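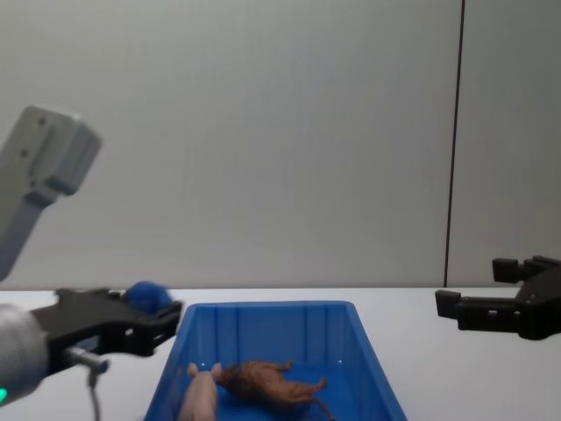

Two-arm bench cell with grippers and blue plastic bin.

Odex Replacement Gripper Cable, Part 3621

Service notice and replacement part for Bonham two-arm bench cells

Status: In stock at Nonuseck
Length: 56 cm
Weight: 38 g
Supplied with: cable, two clips, instruction sheet

Part 3621 replaces the original gripper cable on Bonham cells. The original was routed under the gripper with a single clip. On cells that reach down into a bin all day, the cable can catch on the rim and pull partway out of its connector. The gripper then loses signal and may open while holding an item. We have had 17 reports of this fault. Most involved dropped items. In two cases the arm kept moving after the gripper had opened, and the cable tore.

The indicator light on the wrist does not detect this fault. It shows power to the wrist only and can stay green with the gripper cable loose.

What to do

Stop the cell and switch off power at the wall before touching the cable. Check both arms — the fault has been seen on either side. If the connector is loose or the jacket is worn, do not push it back in and carry on. Fit part 3621 with both clips, then run the open and close test at low speed with the bin removed.

The new cable has a locking connector and takes side pulls of up to 38 N.

Cells shipped after December 5, 2019 already have it. Brabec single-arm units use a different connector and are not affected.

Sold singly. Order two for a full cell.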